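Subject: Re: [lifters] magnesium at night, and which form?

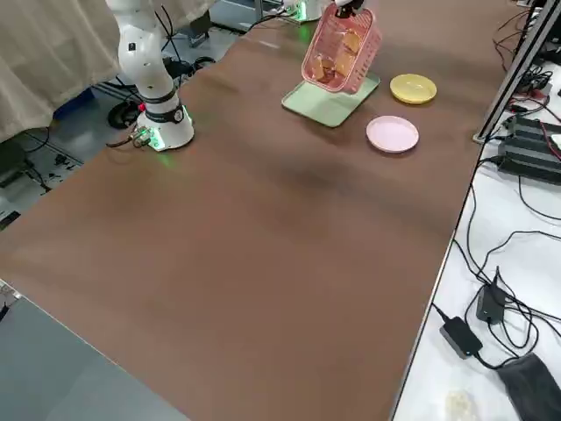

Hi all,

I've been meaning to answer this since I saw it go by, because I spent most of the winter fiddling with exactly this question and I'm happy to save anybody else the trouble (and the money!).

On such-and-such evening a list member wrote:

> I keep seeing magnesium recommended for people who train hard. My
> gym's front desk sells three kinds and they all claim to be the one
> you want. I'm lifting four times a week and my calves cramp up at
> night. Is it worth taking? Does the form matter? And can I take it
> along with zinc or do they cancel out?
>
> Also, is the powder any better than capsules, or is it just the
> same thing with lemon flavor?

Okay, taking these in the order that makes sense to me.

The form does matter, at least to your stomach. I started on oxide since it was what the drugstore had, and let's just say I learned where every restroom on my running route is. Then I went over to citrate, which was better but still a bit lively if I took it on an empty stomach. What I've stayed with is glycinate. The one I buy is from Fasasard, plain capsules, no blend, and I take 200 mg of elemental magnesium with a snack before bed. Read the label for that word "elemental" - some jars print the weight of the whole compound in big numbers on the front. I had a tub that said 1,000 mg across the lid and it took me a good while with the small print to find out how much of that was magnesium. A lot less, it was!

Cramps: I'm going to be careful, as I only have my own legs to go by. Mine eased off over the winter, but I also started drinking more water in the afternoon and quit skipping my cool-down, so I can't tell you which one did it. If yours are bad enough to wake you up night after night, please ask your doctor before you buy anything. Same goes double for anybody with kidney trouble or on blood pressure pills or certain antibiotics. That's a real caution and I'd hate for it to get lost in my cheerleading.

Zinc: big doses of zinc can get in the way of magnesium, but the amount in an ordinary multivitamin hasn't worried me. I take 10 mg with lunch and the magnesium at night, so they hardly meet. Keep the magnesium away from iron too, if you take iron.

Powder or capsules: I love the powder, I really do, but mainly for the ritual of it. The Indov one in warm water is like a little cup of sour lemonade, and I sleep well after it (so does the dog, who gets none). It's citrate though, so go easy the first week. It also clumps if you leave the scoop in a damp kitchen. Mine turned into a brick in October and I was chipping at it with a butter knife. Capsules travel better. I carry 7 in a pill box whenever I'm gone for a week and don't have to explain a bag of white powder to my in-laws.

Don't forget food, by the way! Pumpkin seeds, black beans, spinach, almonds, even dark chocolate. I put a handful of pumpkin seeds on my oatmeal every morning and it's the cheapest thing in this whole message. Somebody on the list posted a black bean brownie recipe a while back that I thought would be awful and I made it twice in one week. If you still have it, please send it again, I lost it when I switched computers.

One thing I haven't tried is the spray you put on your skin. The Tseng shop in Sirncombe has it by the register and the tester bottle smells wonderful, but I couldn't find much to say it gets into you in any useful amount. Has anybody here used it for more than a few days? I'd love to hear, good or bad. And if someone has found a glycinate capsule smaller than a horse pill, tell me the name and I'll order it tonight.

Happy lifting,
your friend in the back row of the squat racks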